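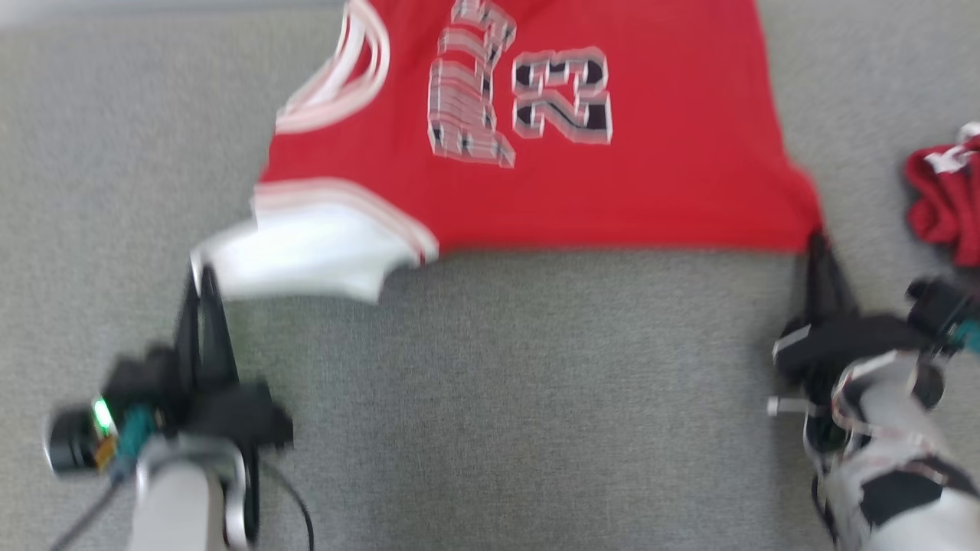

How long does it take to get a folding policy ready for a student competition? Longer than the five weeks we gave it, and most of that goes on collecting demos and throwing half of them away.

Quick one tonight, I've got a lab report due and I'm typing this on the bus. Club update, as promised to the two people who asked.

So we've settled on sports shirts for the October round. Sleeveless tops mainly. Tromero (our team, named after a sandwich place that shut down) did tea towels last year and did ok, but tea towels are flat and square and polite. A basketball top is none of those. Armholes. Slippery fabric. Stiff printing on one side that wants to fold where it wants to fold, not where you do.

Grab order is the thing we argue over most. At the moment it's both hem corners first, pull it taut, then bring the hem up. Ruben De Bruijn wants shoulders first. His reasoning is that the straps are narrow so the fingers get a cleaner bite. Fair. But then the straps twist and you spend the next bit untwisting them, and the judges are timing. We tried both ways for a whole evening and hem first won, just. He's still sulking a bit.

Numbers so far. 77 good demos of the full fold, which sounds like loads until you look at what the Hrnčiar lot posted on the forum. They've got 3780. Different league, they have a proper rota and someone doing labels full time. We have a kettle.

Things that went wrong this week, in no order:

– left gripper picking up two layers when it only wants one. Seems to be approach angle, coming in too flat. Steeper is better but then it jabs the carpet
– carpet fluff in the fingers. Tweezers are in the top drawer, PUT THEM BACK
– someone saved a whole session under the wrong task name so thirteen folds are now officially "towel". I have renamed them. I think
– wrist camera feed dropping out whenever the cable loop gets too tight. More slack, less tape

Teleop is getting better though. When I started I moved both arms at once like I was wrestling a duvet. Now I get one side settled, then the other, then go. Slower hands, faster folds. The first years picked it up quicker than I did wich is annoying.

Rules came through from Venance as well. Round is five garments, any order, no human touching once the clock starts. Garment can start crumpled! We've only been training from laid out flat. So that's the next two weeks gone. Plan is to start half crumpled and work up to properly dumped in a heap, and see where it falls over.

Also Prinden have said we can keep the practice room till the end of October, so no more carrying the bench up the stairs. Massive relief, my back says thanks.

If you're in the club and reading this – sessions are same times as before, bring shirts you don't mind getting pinched. Reds and dark blues please, we've got hardly any dark blue in the set. Nothing with buttons yet. And charge the laptop before you go home, it was on 2% when I got in.

Right, my stop. Will put the crumpled results up when there are some.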